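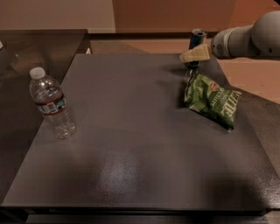
Harish Dhillon asked whether the purchase price covered the spare grippers, and was told that it did not. His question opened the budget session on the Undthorpe automation plan, at which members reviewed a request for nine robot arms to be bought over two fiscal years.

News > Local > Equipment and Budget

The request, presented by Ebise Admasu, calls for four arms in the first year and five in the second. All would be assigned to sorting and restocking snacks and drinks at the Tagle supply center. Spare parts, including grippers, would be paid for from the maintenance account at $910 per arm each year. Operator training is listed separately, at $973 per employee, for 16 employees.

Search this site Enter keyword Go

Two suppliers, Pirnow and Fluvetti, have submitted written offers. The Fluvetti offer includes delivery and setup. The Pirnow offer does not, but it carries a longer warranty. Members asked that both be restated on the same terms before a vote is taken.

Nisha Kashyap requested a written schedule showing when each arm would be inspected and replaced. She stated that the center's present conveyor had been bought without one, and that repairs had twice been charged to the wrong account.

Revised figures are due in March. The first-year purchase will be considered at the session that follows, and the second-year purchase will require separate approval.

16 shares | 9 comments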